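The Rose for Aunt Bisi's Table

By the time Tanko Mohammed got the shop door unlocked, the bus to Undarham had already gone by twice, and he still had not decided about the flowers. He had thought about them all through breakfast, and on the walk down the hill, and while he stood on the step hunting through four pockets for the key, which was of course in the last one.

The trouble was that his aunt had asked for silk flowers. She had never wanted them before. For as long as Tanko had been alive she had kept real ones on the long table in the front room at Bravilel, cut from her own yard with the kitchen scissors, and she changed the water every morning before she would so much as put the kettle on. But her hands were bad now, and the yard had gone to the neighbors' goats, and last week she had called the shop and said in her telephone voice that she would take something that could look after itself, please, and that she would pay for it like anybody else.

"She won't pay for it," said Chibuzor Garba, when he came in and was told the whole story over again with his coat still on.

"She'll try," said Tanko.

"Then you'll let her try, and you'll put the money back in her sugar tin on your way out, same as your father used to."

Tanko said he supposed he would. He wiped down the white table, going carefully along the seam in the middle where the bits of leaf always collected, and then he brought out the tray and the odds and ends from the back. Chibuzor hung up his coat at last and came to look. He was a man who liked to have an opinion ready before he was asked for it, and his opinion was that you started with the big soft flower and let the rest find its place.

"Blue first," he said. "Then you see what it wants."

"She likes red."

"Everybody's aunt likes red. I'm talking about the order of things."

They went back and forth on it for a good while, the way they did most mornings, and it was pleasant enough, with the radio going low and the rain starting up on the awning.

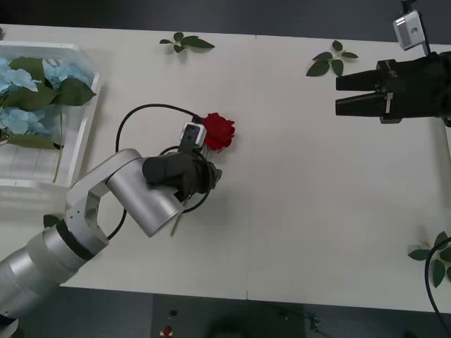 The red rose, with the blue hydrangea still in its tray and the loose leaves waiting their turn.

It was the rose that settled it. Tanko could not look at that deep red without thinking of the October he was nine, when he had broken the best bloom off his aunt's bush with a football and had hidden it, for want of a better idea, inside his shirt. He sat through an entire supper like that, scratched to pieces and smelling like a wedding. She had not said a word. She had only gotten up when the plates were cleared, filled a jam jar at the sink, and set it down in front of him, and waited.

He told Chibuzor this, and Chibuzor laughed until he had to take off his glasses and dry them on his sleeve.

"Well, then," he said, when he could. "What do you need me for? Give her the one rose, and put it in a jam jar."

"She asked for an arrangement."

"So take the blue along too, and let her arrange it. Her hands are bad, Tanko, but there's nothing wrong with her eyes. Let her sit in her chair and boss you around. A little to the left, no, too far, turn it, turn it back. You'll be there till dark."

Tanko thought about the front room, and the long table, and the window that stuck. He thought there was probably still a jar or two under the sink, behind the soap. Then he went to find a box deep enough for the hydrangea, and some tissue for the leaves, and he asked Chibuzor, who had his coat half on again already, what time the next bus went.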